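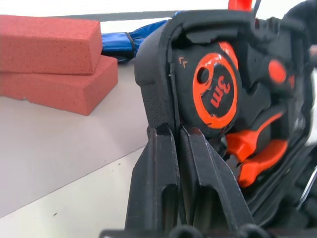
Notebook > Records > Obituary index > Brinder series

This site uses cookies to remember your display settings. Accept | Manage

April, entry 19
Rasha Abu Hammour

Picked up the Brinder death notices where I left off, second box, folder 3. These are the clipped notices pasted on card, mostly from the Stastthorpe paper, with a smaller run from Bristumstead. Goal for the session was to get the folder keyed and to settle the maiden name rule before anyone else starts on the next folder.

Started 9:40. Scanner glass cleaned, test card read fine. Left the resolution alone from last time.

Keyed the first batch straight through. Fields as before: surname, given names, birth surname, birth place, death place, survivors, predeceased, service location, paper, page if written on the card. Page is missing on most. Left blank, did not guess from neighboring cards.

Maiden names. Three patterns in this folder:
(a) "nee" followed by the name. No trouble.
(b) Name in parentheses between given name and surname. Usually the birth surname, but on two cards it is a nickname.
(c) No statement, but the parents are listed with a different surname.

Rule for now: (a) goes in the field. (b) goes in only if parents or siblings in the same notice carry the name. (c) goes in the note field with the word "inferred" and stays out of birth surname. The old index put (c) straight into the field, and I think that is how the Conceição family ended up split.

Conceição. Searched every spelling I could think of. The old index has it with and without the cedilla and tilde, and once with the last three letters dropped, probably a line break in the newspaper column. Same household in each case going by the survivor lists. Merged under the full spelling, variants kept as see-references. The sort still puts the accented form after Z in the export. Fixed by adding a plain sort key column; display form unchanged. Anyone exporting from the old template will get the wrong order until they switch.

Survivor lists. Still the slowest part. "Survived by her children John (Ann), Peter and Mary (Tom)" — parentheses are spouses here, so they conflict with pattern (b) above. Parser took them as birth surnames on more than 20 records. Turned the parser off for that field and typed it by hand. Slower, fewer errors.

Relationship words: "special friend" and "companion" entered verbatim. Do not map to spouse. Same for "like a daughter to." Step and half relations verbatim also.

Dates. Many notices give an age and no birth date. Birth year is calculated and flagged "calc." Range of two years, never a single year, unless the month of birth is printed. The old index used a single year throughout and those all need a second look.

Duplicates: same person in both papers, Bristumstead version usually shorter. Keep both cards as sources, one person record. Where they disagree, the disagreement goes in the note. One pair disagrees on the birthplace and I have no third source.

Stopped 3:15. Folder 3 keyed, not proofed.

To do
— proof against the cards, reading aloud if someone is free
— send the sort key change to whoever holds the export template
— recheck calculated years in folder 2
— ask whether the loose memorial cards at the back belong to this series or to the funeral home file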